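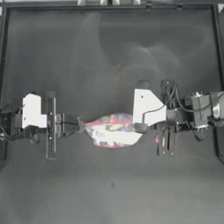

Putting an Hour of Yourself Up for Auction: A Chat with Uthai Kongkaew

Uthai Kongkaew has written picture books, two novels for middle schoolers and more thank-you notes than he cares to remember, and every January he gives away a piece of his time to whoever bids the most for it. The Petchrat Auction raises money to put new books into school libraries, and this year there are 66 items up for grabs (I have my eye on far too many of them!). I called him at home, meaning to keep him for ten minutes, and we were still talking when his soup boiled over.

His own item is a manuscript critique, the first 18 pages of anything you like, with a phone call afterward. "People apologize before they send it," he told me. "They say it's rough, it's silly, the dog wrote it. I tell them to send it anyway. I've mailed out much worse with a stamp on it."

He got pulled in by his old critique group, who call themselves Lenen after the café where they used to meet, and who talked him into donating a signed copy of his first novel, Andomska. It went for more than he'd expected, and he suspected his sister. "I asked her straight out and she said no, she already had one. She was using it to prop up a window."

Last year's auction brought in $2,201, and Uthai remembers the final evening very well – he sat at the kitchen table refreshing the page while two bidders went back and forth over a character naming. The winner got her grandson's name into Feltiveck, his next book, where the boy runs a ferry and is rude to everyone. "I did check with her about the rude part. She said that was the part that convinced her it was him."

I wondered if he had any advice for writers who'd like to donate but feel they have nothing to offer, and he was quiet for a bit. "Offer the thing you'd do for a friend," he said. "If you're good at query letters, read a query letter. If you like visiting classrooms, visit one. And write down exactly what the person gets, how long the call is, whether you pay the postage. My first year I wrote 'a chat about writing' and the poor man called me every Sunday until Easter." He says this very fondly, and I gather the two of them still trade poems.

Bidding opens on 11th January and you can bid as often as you like. Uthai will be answering questions under his listing most evenings, after supper.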